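About Falach Games

We make small, odd role-playing games from the top floor of an old building with a very loud lift.

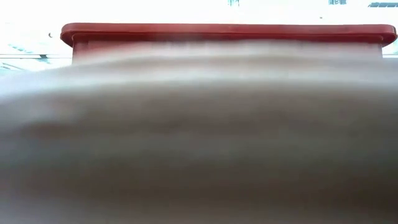 Written by the team at Falach Games
Updated April 16, 2024

Hi! I started Falach because I'd spent most of my twenties playing school-life sims and tactics games back to back, and I kept wishing somebody would mash the two together without making me grind for hours first. So I had a go. The result was Boremum, a visual novel about a kid who gets sent to a boarding school for lighthouse keepers (yes, really) and has to pass the year without letting any ships sink. It took me four years of evenings, and the first version had a bug that made every teacher fall in love with the cook. People asked me to leave it in, so it's now an unlockable route.

These days there are seven of us. Two write, one does all the music, and the rest of us swap between art, code and answering emails. We build everything in Fletent, our own little engine, named after a typo in a file I never got round to fixing. It handles branching dialogue beautifully and is terrible at water, so you'll notice our boats are mostly seen from a distance.

Our second game is Lightfoot, and it's the one we're up to our necks in now. You play a courier in a hill city where magic is taxed by the kilometre, and your choices change which neighbourhoods will open their doors to you. There are around 30 endings — some of them are very short and quite rude. We're hoping to have a demo out in September, and if you're on the mailing list you'll get it first.

A few things people ask us. We don't do loot boxes. We do want translations, so please write if you've got a favourite language and some patience. Fan art is welcome, and we print our favourites and stick them up in the kitchen. We can't read your game pitch, sorry, our lawyer gets twitchy!

If you've found a bug, send a save file and tell us what you were doing at the time. The contact form is at the bottom of every page.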